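Lendberg open day: an afternoon at the Grerkarton workshop

I've wanted to get inside Grerkarton's place for years. It's the long shed behind the rail yard in Lendberg, the one with the roller doors that are always down when you drive past, and in February they finally put them up and let the rest of us in. I took the early bus, got there well before the sausages were on, and stayed until they were stacking the chairs. Here's my write-up for anyone who missed out, with most of the space going to the robot that stopped in front of a crowd, which for me was the best part of the day by a long way.

The front half of the shed

The first stretch is the machine shop, and it's a proper one. Two mills, a lathe older than I am, and a folding machine that was bending sheet for trays while we watched. They'd set out a table of scrap parts that visitors could pick up and ask about. I spent far too long on a bracket that had been made wrong (holes mirrored, lovely finish otherwise) and had a good chat about how often drawings get read from the back.

Past that is the electrical bench, where they wire cabinets. Everything labelled, everything ferruled, spare terminals left at the end of each row. If you've ever opened a cabinet somebody else built in a hurry you'll know why I stood there smiling like an idiot. They had one door open with the safety relay powered up and you could press the emergency stop and hear it drop out. The kids loved it. So did I, I had three goes.

Then a bit of a queue for the back room, where the arms are.

Meng

Their research cell is called Meng. The big arm works over an open-topped metal bin and its job is to pick up loose blocks, put them down somewhere else, and pick them up again. Blocks are a stand-in for the castings and fittings a customer would want picked, and they get tipped into all sorts of heaps, which is what makes it hard. One lying on its own in the middle of the floor is easy. Two or three shoved together against a wall of the bin is a different thing, as the fingers have to get down between block and sheet metal, and the wrist has to tilt over to let them.

The software that chooses the next block is their own and goes by Resura. You see its thinking on a monitor by the door: a candidate grip appears, gets a score, gets thrown away, another appears, and eventually one is accepted and the arm goes. It's mesmerising. It had done 3534 picks since the counter was last cleared, and every time the number went up somebody in the crowd said "ooh".

For visitors they'd slowed it right down. The limit for the day was 300 millimetres a second at the tool, with everyone behind the fence and the gate interlocked. That still looks quick when the arm is that size!

The stop

We were a few minutes into the talk when the arm went down toward a block near the back of the bin, rotated its wrist a long way round, started to lift and stopped dead. No bang, no drama. The beacon went from green to red and the monitor put up a message about an unexpected load on one of the wrist joints. The block was still in the fingers.

I half expected us to be herded off for a cup of tea. Full credit to Grerkarton, they asked whether we wanted to stay and see it sorted out, and just about everyone did. So what follows is what I scribbled down while they went through it.

First, nobody went in. They read the message out, then checked the arm was holding still on its brakes, then put the cell into manual and took the key out of the mode switch. Only after that did the gate open, and one person went through with the teach pendant while another stood at the emergency stop on the outside. They told us the outside position is never skipped, even for a ten-second job.

Second, they looked before they touched anything. From where we stood the obvious guess was that the fingers had jammed on the bin wall, and a fellow beside me said so quite loudly. Wrong guess (mine too). The fingers were clear. What had caught was the loop of cable that goes round the wrist. With the wrist wound so far in one direction the slack had swung low, a strand of it had hooked under the rim of the bin, and when the arm lifted it was trying to take the bin along. The joint felt the extra pull and the controller shut it down.

Third, they undid it in the direction it had come. A slow jog downward to take the load off, a few degrees of wrist back the other way, and the strand came off the rim by itself. Had they gone up, even slowly, the pull would have gone straight into the connector at the wrist, and a damaged connector is the kind of fault that comes and goes for months.

After that came a proper look along the cables by hand and torch: jacket, strap, connector, and the point where the bundle bends tightest. There was a scuff on one jacket. No cut. They photographed it and wrote it in the cell's book with the counter reading next to it. The whole business took about 30 minutes, with a lot of that spent answering our questions over the fence.

Why it happened

This was my favourite bit of the talk, so bear with me.

A cable to a moving wrist has to be long enough for the furthest reach and the furthest twist. All that length has to go somewhere when the arm is tucked in close, and it goes into a loop. Strap it too tightly and you'll pull a connector out one day. Leave it too loose and it hangs about in the workspace. The loop on Meng had been given a bit more slack recently, when they added a line to the tooling, and the strap had been moved to suit. It was tested in the poses they'd been using at the time.

Meanwhile Resura had been allowed a wider range of wrist angles so it could get at blocks up against the walls. Tested as well, and it worked nicely. But Resura plans around a model of the arm, the fingers and the bin, and cables weren't in the model in any serious way. There was a thin sleeve around the wrist to represent them, drawn back when the loop was smaller. As far as the planner was concerned the path was clear.

So you had a mechanical change and a software change, each sensible, each checked, and the first time they met in a particular corner of the bin was in front of a room full of people eating lamingtons. I thought it was marvellous that they explained it so plainly.

Somebody asked why the bin hadn't gone flying. At that speed, and with the load limit turned down for the open day, the arm quit before the bin had moved far enough for us to notice. At production speed they reckoned it would have shifted, clamp or no clamp. A spring clamp on a rim is there to stop the bin creeping when blocks get nudged and isn't meant to hold against an arm that size. They were quite frank that it needs bolting down.

What they're changing

I asked, and was given a list, which I've tidied a little:

The wrist gets a tighter rotation limit right away, before any more picking.

The sleeve in the planning model gets redrawn to the real loop, measured with the wrist wound fully each way.

The strap goes back along the link and the spare length gets taken up further from the tool. They want to trial a sprung return, though there was some muttering about weight.

The bin goes onto fixed mounts.

Any change to cables or tooling now sets off a slow run through the corner poses, with a person watching the cables and nothing else. That last part had been an informal habit. It's going on the sheet.

I also liked an idea from the crowd, which was to hang a soft dummy cable of the same length off the wrist and let that find the snags first. They wrote it down! I'd love to know if it gets tried.

Back to work

With the rotation limit in, they ran the first few cycles in manual with a hand on the enabling switch, then went out, shut the gate, reset and let it carry on. The monitor took noticeably longer to settle on a grip for the awkward blocks by the walls, and it passed over a couple that it would have gone for earlier. I found myself watching the loop the whole time instead of the fingers. You do get to like it after a while, the way it swings out and folds in behind every turn of the wrist.

I came away with a page of notes, mustard on my sleeve and a strong urge to go and look at the cables on our own little arm at the club, which are held on with whatever was in the drawer. If you run anything with a wrist on it, wind it all the way round both ways over your bin or table and see how low the slack hangs. I did ours the same night and had to move a lamp.

Meng at work over the bin, blocks on the floor of it and the cables looped round the wrist: 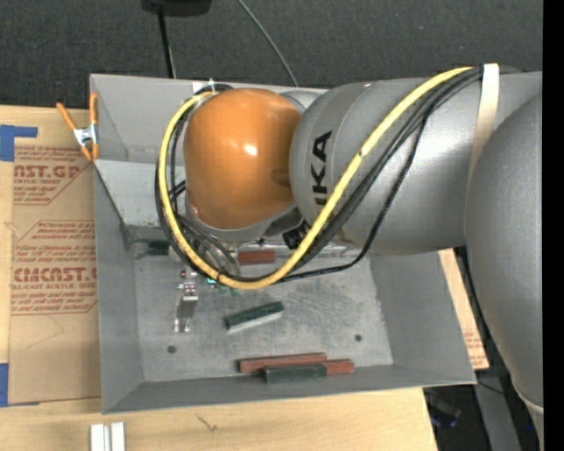 If you're going next time

The shed is a ten-minute walk from the Lendberg station, past the rail yard and left. Closed shoes are a must, and they do check. Go to the back room early, as the queue only gets longer, and ask about the cell's book. They're happy to turn the pages for you.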